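Dorkau Textile Care – Plindau site
Staff meeting, folding and sorting, minutes
May 8, 2020, upstairs break room

Present: Heiðrún Thygesen (chair), Janka Bednárik (folding), Cornel Bălan (maintenance), Albane Hamel (minutes), Sylvain Deschamps (Kimis project). Early shift reps by phone, line bad, dropped twice.
Apologies: none received.

1. Last minutes
Accepted. One correction – the broken cart was cart 6, not cart 9. Fan over the sorting belt still not fixed. Cornel has the part, needs the belt stopped for an hour.

2. Volumes
Last week 2,752 pieces through folding, of which 1,980 by hand and the rest on the Kimis folder. Heiðrún: machine share going up slowly, fine with that. Janka asked if the hand figure includes refolds. It doesn't. Refolds to be a seperate column from next week.

3. Kimis folder, what it takes and what it doesn't
Flat goods OK. Pillowcases OK if they come in right side out. Garments still a problem, dark ones worst. Sylvain says the software can't find the hem on dark cloth when it is bunched up, more recordings of people handling it needed before the next version.
Janka: folders now spend half the shift feeding and clearing, the folding itself is the part they liked. Wrists are better, backs are not, feed table is too low. Two people have asked to go back to the hand tables full time.
Heiðrún – no one is being moved off folding before September. After that rotation, two hours on feed and then swap. Janka wants that in writing. Agreed, Heiðrún to send round.
Question by phone about hours. Answer: no cut in hours planned for this year. Question about whether fewer people get hired. Heiðrún said leavers are looked at case by case. Janka asked for it to be noted that this is not an answer. Noted.

4. Recording sessions with the hand grippers
Sylvain reported. 1,204 recordings done so far, 84 thrown out (gripper left the camera view, or file didn't save). Garments only from now on, sheets have enough.
Points from the people doing it:
– grip gets heavy after twenty minutes. Breaks to be every twenty, not every forty
– slower than bare hands, so recording time must not count against the piece rate. Heiðrún agreed, back dated to the start of the sessions
– cable catches on sleeves. Cornel to look at a clip
– do the recordings show faces? Sylvain: aimed at the hands and the cloth, anything else gets deleted on request. Janka wants a sheet on the wall saying who to ask
– people who don't want to record don't have to. No list kept of who said no

Sylvain showed on the laptop what the garment work looks like from the gripper side.
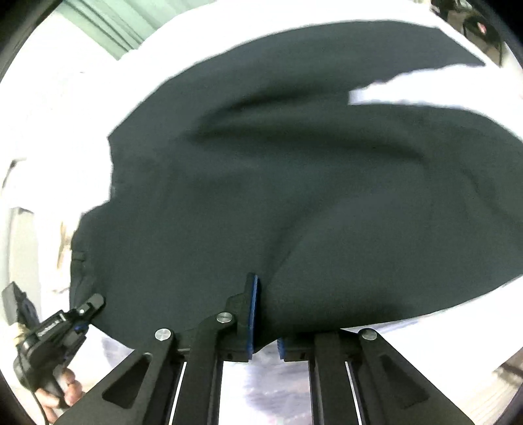 Item 4: gripper at the lower edge of a dark garment, white cloth underneath.

Discussion after. Janka pointed at the creases, a folder would smooth those by hand first without thinking, so should that be recorded as well? Sylvain said yes, start from the heap and keep the smoothing in. Instruction sheet to be changed, old one says start flat.
Cornel asked who cleans the pads. Whoever uses them, at the end of the session, wipes are in the drawer under the label printer.

5. Training
Kurtuluş offers a one day course on clearing jams and restarting. Three places. Janka wants them to go to folders and not only maintenance, Cornel has no objection, says he would get fewer calls at night. Names to Heiðrún. Course day is paid as a normal shift incl. travel.

6. AOB
Feed table – Cornel can raise it with blocks for now, proper legs to be ordered.
Radio in folding stays on, volume down when the machine alarm is being tested.
Locker keys, two still missing.

Actions
Heiðrún: rotation in writing, piece rate correction, order table legs
Cornel: fan, cable clip, blocks under feed table
Sylvain: new instruction sheet, contact sheet for the wall
Janka: names for teh course
Albane: refold column, send minutes

Next meeting same room, time to be confirmed by Heiðrún.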